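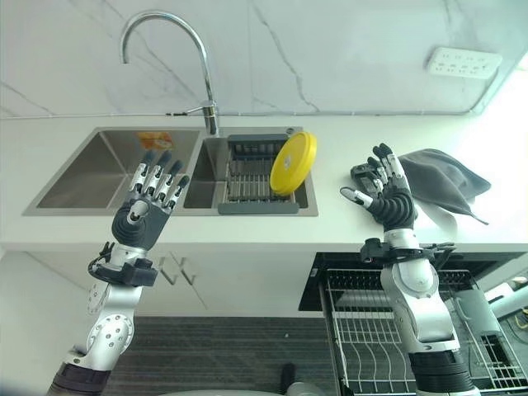

4.2 What "good used condition" is made to carry

The phrase "good used condition" appears in most of the second-hand coat listings we collected, and it does an alarming amount of work. It covers a wool overcoat worn twice to funerals. It also covers a parka with a zip that closes only if the wearer breathes out and thinks of something pleasant. Both sellers are, by their own lights, telling the truth. The question for this section is whether a buyer can learn anything from the phrase, or whether it has become a sort of throat-clearing before the price.

Our sample is the 900 listings described in Section 3, taken from two resale sites, Skarnamik and Wemotska. From these we bought 200 coats, of which 197 arrived. One of the missing three was later offered for sale again by the same seller, in good used condition. The coats that did reach us were examined by two readers who had not seen the listings, using the wear scale set out by Barroso for hired formal dress and adapted here for everyday clothes. Fulgencio Barroso's scale has separate scores for cuffs, collar, lining, fastenings and smell. We kept all five, although the readers asked more than once whether the last could be dropped.

The first finding is dull but firm. Sellers' wording about overall condition told us very little about cuffs and almost nothing about lining. Figure 2, in Section 3, plots the two sets of scores against each other and has the general look of spilt rice. Wording about a particular part of the coat was another matter. Where a seller wrote that the left pocket had a small hole, there was a small hole, it was in the left pocket, and the rest of the garment was usually better than we expected. Sellers who confess to one fault seem to have turned the coat over and looked at it. Sellers who write "lovely" may have looked at it on the hanger, or from the doorway.
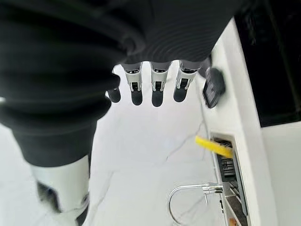 The two sites differ here in a way that owes more to their forms than to their users. Skarnamik gives sellers a single box of 800 characters and lets them get on with it. The results are chatty, repetitive and often useful, since a person with space to fill will sooner or later mention the button. Wemotska asks for condition from a drop-down menu and places the free text box below the fold, where many sellers never go. Its menu has a setting called "fair", which was chosen so rarely that we had to leave it out of the comparison. It would appear that no coat in private hands is merely fair.

Postage talk turned out to be a better guide than we had planned for. We coded it only because Longo, in her study of children's shoes, had found that sellers who offered to combine postage also answered questions faster. Our sellers did the same. Their coats also scored higher on fastenings, which we can't explain with a straight face and therefore leave to others. One possibility is that people with many items listed have simply had more things sent back to them, and have learned to check the zip.

Size is harder. A printed label is a statement made by a factory some years ago, and the coat has been through a good deal since. Half-belted styles caused the most trouble, with sellers measuring across the chest, around the chest, or in one memorable case around themselves. We followed the Arneo method, laying each coat flat and fastened and measuring from armpit seam to armpit seam. Coats that could not be fastened were measured unfastened and marked as such - a small group, but one in which every listing had described the fastenings as working.

Two limits should be noted before we turn to price. All purchases were made in January, when coats are dear and sellers are cheerful, and the same wording might mean something else in a warmer month. The readers also knew that the coats were second-hand, and one of them admitted to marking down anything with a tissue in the pocket. We rescored those coats after removing the tissues. The order of the results did not change, and the rescored values are the ones used in Section 4.3.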